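Skandero Releases Home-Task Results From Simulation

13/07/2024 – Robotics lab Skandero is thrilled to share new results from Curnano, its method for teaching two-armed robots household chores in simulation.

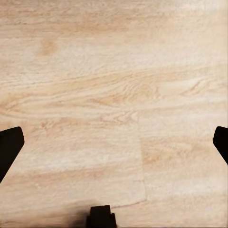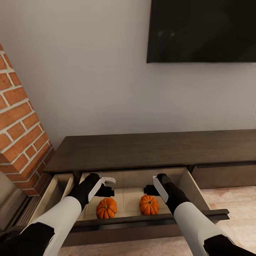 Curnano learns from 428 demonstrations, all recorded in rendered rooms, and lets both arms share one plan. Lead researcher Cuiping Dong says drawers were the hardest part to get right – walls on every side, and two grippers that must stay out of each other's way. With small orange pumpkins on the drawer floor, each arm has to judge its own reach while allowing for the other. "We ran 314 trials in June, and I still love watching them," said Dong.

The code will be free to download. Press contact: Elikem Quartey, Skandero.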